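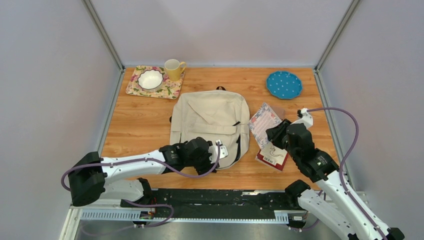
Ticket 708: Standing seam panels popping loudly at sundown, Plonham workshop
Status: Solved, keeping it open until December
Opened by: Renata Wilczyńska
Product: Claltik 400 panel, fixed clips

23 August 2025, first entry

Hello again! The roof on the Plonham workshop is finished and I love it, but it bangs. Every clear evening, when the sun drops behind the trees, we get a run of sharp pops from the south slope. The north slope is silent. No leaks, no loose trim that I can find from the ladder. The roof is 2,000 square feet, split evenly between the two slopes, and Kalinowski did the install.

Already tried:
- Checked the gutter brackets, all tight
- Pushed on the ridge cap by hand, no movement
- Sat inside with the lights off and listened (great fun, by the way). The noise starts near the eave and travels up

Reply from Dridulix support

Thanks Renata, the part about the noise traveling is really useful! Popping at sundown is nearly always thermal movement. The panels shrink as they cool, something holds them back, and then they let go all at once. Could you find out where the panels are pinned? A panel should be fixed at one end only. If it's screwed down at both the eave and the ridge it has nowhere to go.

Second entry, Renata

Oh, this is interesting! I went up with the Kalinowski crew this morning and we took off a length of ridge cap. The north slope is pinned at the eave and free at the top, just like the drawing. On the south slope, 5 panels have screws at the ridge too, straight through the pan under the cap. The crew lead thinks they were put in to hold the panels during a windy afternoon and then got covered up. Can we just pull them?

Reply from Dridulix support

Yes, but please patch the holes properly. Steps below, in this order.

1. Work early in the day while the metal is cool. Mark each extra screw before removing any, so none get missed under the closure strip.

2. Back the screws out by hand. A driver on high speed can chew up the hole and make it harder to seal. 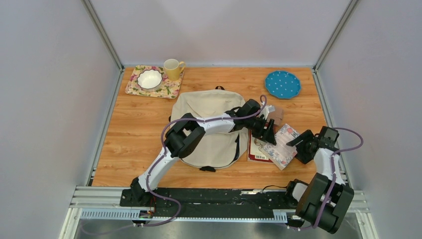

3. Clean each hole, set butyl tape over it and cover with a small patch of matching metal. Rivet the patch to the pan only, never through to the deck.

4. Refit the closure and cap. The cap should fasten to the closure and leave the pan free to slide beneath it.

5. Listen for three clear evenings and write down what you hear, even if it's one little tick.

Third entry, Renata

All done! First evening, two faint ticks near the chimney. Second evening, nothing. Third evening, one tick, and I may have imagined it. What a difference! I'd like to leave the ticket open until the first hard cold spell, as the temperature swing will be much bigger then.

Reply from Dridulix support

Great work, and thanks to the crew too. Leaving it open, next check in December. Please send the clip spacing on the south slope when you get a chance, we still have that field blank.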